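Gaseddale Table Pack for two-finger arms
by Kirstin McIver, Valtirberg

Tableware scenes, rulebook and scoring sheet. Version 2. Download size 526 MB.

Hi, I'm Kirstin, and I put this pack together after one too many arguments over whether a bowl had really been "placed" or just sort of abandoned near a tray. If you've ever tried to compare two arm policies on the same chore you'll know exactly the argument I mean! So what you get is a set of simulated tabletop scenes with dishes and, more to the point, a written set of house rules for running and scoring them.

The rules are the part I'm proud of. The dishes are nice too (I spent far too long on the glazes), but you could swap in your own crockery and the rulebook would still earn its keep.

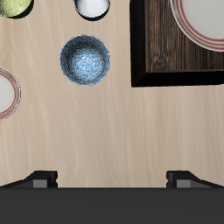
Gaseddale scene with speckled blue bowl, striped plates and dark wooden tray, fingers open.

What the rulebook covers

Starting state. Every run begins with the fingers fully open and nothing between them. Write the scene seed on the sheet before you press go. I know everybody means to do it afterwards, and I know how that ends, so the sheet has the box right at the top.

Camera. Use the wrist view or the overhead view, and say which. Please don't change partway through a batch, even if the other one looks better on your slides.

Naming. Instructions name a dish by color and type, so "blue bowl" or "striped plate." If there are two of a thing in the scene, the instruction has to say which one. "Move the plate" with two plates out is a bad instruction and the run doesn't count against the policy.

Contact. Brushing a neighboring dish is a note. Shifting it enough that it ends up somewhere new is a fault. My friend Obi wanted any touch at all to be a fault, and we went back and forth on it for most of May, but dishes on a real table sit close together and I didn't want to punish an arm for a tap.

Release. A dish counts as placed when the fingers have opened, the arm has backed off and the dish has stayed put for two seconds. Half on the rim of a tray is a fail. Yes, even if it balances.

Stopping. Anybody watching can call a stop, and a called stop stays on the sheet. No reruns to replace it! You may run extra episodes if you like, but they go in as extra episodes. 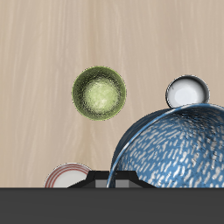

Crowding is where I get the most mail, so there's a longer section on it in this version. If two dishes are touching at the start, mark the episode "touching" and report those separately from the rest. Mixing them together makes the average look tidy and tells you very little about which grasps are giving you trouble. The same goes for dishes partly out of the camera's view: mark them, keep them, report them on their own line.

What's in the download

104 scene files
The rulebook, as plain text and as a printable version
The scoring sheet, blank and filled in
Dish models in several colors and sizes, plus the tray

What you need

A simulator that can load the scene files, and a two-finger parallel gripper model. I build and check everything in Londent, so that's the setup I can help with. Other simulators should load the dishes fine, but you may need to redo the table friction yourself. Suction grippers aren't covered, and the release rule doesn't make much sense for them anyway.

Using it on a real arm

You can borrow the scoring rules for hardware and I'd love to hear how it goes. Please don't treat the pack as a safety document, though. It has nothing in it on guarding, speed limits or people near the arm, and a good score here doesn't clear anything to run next to a person. Your site's own risk assessment comes first.

Updating from version 1

Old sheets still open. The contact rule has changed, so old fault counts won't line up with new ones. Put the rulebook version next to any score you publish, and send corrections through the contact form on the Valtirberg site. I read them all, usually with coffee, and the good ones go into the next version with your name on them if you want it there.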